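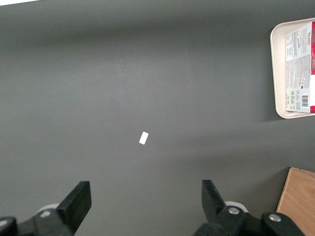

6. Comparing Finger Sets on the Wrist-Camera Station

This section covers the side-by-side trial of two finger sets, the Hosell parallel set and the Skomton linkage set, on one arm. It applies to stations running the Trarnell controller with the wrist camera already calibrated (Section 4). Allow one full shift for both sets.

Revised 24th March by Krum Krasniqi. Changes from the previous issue: the closing-force step now comes before the camera check, and the dropped-part rule in 6.4 has been rewritten.

6.1 Before you start

You will need:
Hosell finger set with adapter plate
Skomton finger set (no adapter plate)
Hex keys and torque driver
Small white test block
Shallow tray with a rim
Trial log, blank copy
Gray matte work surface, wiped clean

CAUTION: Release air and servo power at the cabinet before removing either finger set. The linkage set can spring open when the second mounting screw is loosened. Keep fingers clear of the gap between the pads.

NOTE: Do not swap the work surface for a glossy or white one. The detection threshold in the trial program was set on matte gray, and the test block is white. On a pale surface the controller reports "no part" on most cycles.

6.2 Mounting the first set

1. Move the arm to the SERVICE pose and lock out the station.

2. Remove the protective cap from the tool flange. Check the flange face for burrs and old thread locker.

3. For the Hosell set, fit the adapter plate with its notch toward the camera bracket. For the Skomton set, mount directly to the flange.

4. Start all mounting screws by hand before tightening any of them. Tighten in a cross pattern to the value printed on the inside of the cabinet door.

5. Route the cable behind the camera bracket and secure it with two ties. Leave enough slack for a full turn of the last joint in both directions.

6. Restore power. In the TOOL menu, select the matching profile. The controller does not detect the finger set by itself and will accept the wrong profile with no warning.

7. Jog the gripper fully open, then fully closed, at the lowest speed. The pads must meet along their whole height. If they meet at the tips only, stop and repeat step 4.

6.3 Closing force and camera check

1. Set closing force to level 3. Use the same level for both sets. Results taken at different levels cannot be compared.

2. Close the pads on the force gauge and record the reading. Repeat until two readings in a row agree within the gauge tolerance.

3. Move the arm to the VIEW pose and open the gripper.

4. Check the live view. Both finger pads should be visible along the bottom, with open table between them. If one pad is missing from view, loosen the camera bracket, rotate it until both pads appear, and tighten it again.

5. Place the test block on the open part of the table, well away from the tray. Set it at an angle to the pads. A block lined up with the pads does not test wrist rotation.

6. Press DETECT. The overlay should outline the block and nothing else.

NOTE: Printed packaging in the tray can be left there during detection. Dense text and barcodes have high contrast, so confirm that the tray lies outside the search zone. If the overlay outlines any part of the packaging, redraw the zone under VISION > SEARCH AREA and press DETECT again.

NOTE: Shadows across the table are acceptable if the outline stays steady for 9 seconds. If it flickers, lower the exposure one step. Do not add a desk lamp. A lamp on one side moves the detected center of the block toward the light.

6.4 Running the trial

1. Load program TEHRANI_PICK and set the cycle count to 60.

2. Clear the counter and start a new log. Enter the finger set, the force level, and your name.

3. Start the program. The arm picks the block, lifts it, holds it, returns it to the table at a new angle, and moves back to VIEW.

4. Stay at the station for the whole run. Log each failed cycle under one of these codes:
M: pads closed without the block
S: block slipped during the lift or hold
T: pads touched the table
V: block not found by the camera

5. If the block is dropped, let the cycle finish. Do not reach in. When the arm is back at VIEW and the program is paused, replace the block and resume. The cycle counts as S even if the block landed in a usable position.

6. At the end of the run, save the log and inspect the pads. Note any marks or loose hardware, including the bolt heads on the linkages.

CAUTION: Two T codes in a row mean the tool length in the profile is wrong. Stop the run. Continuing will damage the pads.

7. Remove the first set and repeat 6.2 through 6.4 with the second. Leave the camera exposure and the search area as they are.

6.5 Reading the results

Compare the S and M codes first. These depend mainly on the fingers. V codes depend on the camera and should be similar for both sets. If they differ by more than a few cycles, check whether the bracket moved during the change.

The linkage set swings its pads through a shallow arc as it closes, so the tips drop slightly. The profile corrects for this at full close only. T codes on thin parts are therefore more likely with this set, and the approach height may need to be raised one step. Record any such change in the log and run the full count again.

Pad wear affects the S code. Harsh Nigam's bench set had 1,917 cycles on it when slips began to appear at level 3. Check the cycle total in the TOOL menu before blaming the force setting.

Send completed logs to Arlo Benavides. Questions about tool profiles go to Volodymyr Antoniuk.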